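Sealing a wood desk top – the finish still feels rough after the second coat

Asked 22 June 2018 in Home & Workshop > Finishing

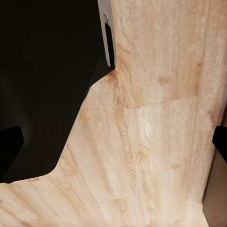

I bought an unfinished desk top from Anholm in February and left it in the spare room until I had time for it. It is a pale wood and I want to keep it pale, so I went with a water-based clear coat, the Flarnex satin one in the small can. No stain.

I sanded with 120 grit, wiped it off with a damp rag and put on the first coat with a foam brush. It dried rough, like a cat's tongue. I figured that was normal and put a second coat on the same evening. It is still rough. It looks fine from across the room but paper drags on it and I can feel little bumps all over, more of them near the front where my arms will be.

The can says 6 hours between coats. I gave it maybe four. The room is not heated but it has been warm out.

Do I have to take it all off and start over, or can I fix it from where it is now? Also, do I need to do the underside? I was not planning to, as it will sit on a steel base and you would have to lie on the floor to see it.

3 answers

Answer 1 (accepted, 8 votes)

You do not have to start over. Water-based finish raises the grain. The fibers at the surface swell up, stand on end and then get locked in place by the finish. Everybody gets this on the first coat. What you skipped is the sanding between coats, so the second coat went on top of the bumps and made them a little bigger.

Let it dry for a couple of days first. The second coat went on early and the first one may still be soft under it. If you sand now it can roll up into little balls and clog the paper. When it is ready you get a fine white powder. If you do not get powder, stop and wait another day.

Then use 220 grit on a flat block, light pressure, with the grain. You are only knocking the tops off. Go easy on the edges and corners, it is very quick to go through to bare wood there. Vacuum it, wipe with a barely damp cloth, let that dry, and put on a thin coat. Wait the full time on the can. Feel it again. If it is smooth, one more coat after a quick pass with 320 and you are done.

Do not use steel wool between coats with anything water-based. Bits of it get left behind and rust, and on light wood you will see every speck.

And yes, do the underside. The top takes on and gives off moisture through every face, and if one face is sealed and the other is bare it can cup. It does not have to be pretty. Two coats with a cheap roller, no sanding in between. Get the end grain too, that is where most of it goes in and out.

For next time – after the last bare wood sanding, wet the surface with a sponge, let it dry and sand off the fuzz before any finish goes on. You still get some roughness but a lot less.

Comment from the person asking: Thank you. I tried a spot in the back corner this morning and it gummed up, so I will leave it for now. Does it matter that my base has a solid plate in the middle? I can't easily get the screws out.

Reply: If the base is already on, do what you can reach. Check that the screw holes in the plate are slots and not plain round holes. The wood needs to be able to move across its width. If they are round, drill them out a bit and use washers.

Answer 2 (2 votes)

I did a counter with the Volik oil from Núñez Hardware and had none of this. Wipe on, wait, wipe off. You can't get drips and if you scratch it you just oil that spot again. It does go yellow though, and it is not as good with coffee cups. I would think about it for the next one.

If you use any oil, lay the rags out flat outside until they are dry and stiff. Don't ball them up in the trash, they can catch fire.

Answer 3 (0 votes)

Brown paper bag. Rub it down with a folded grocery bag after the last coat has dried for a week. Works great, takes the dust bumps right off.

Comment: This is good for dust on the final coat but it won't do much for raised grain that has two coats over it. Sand first.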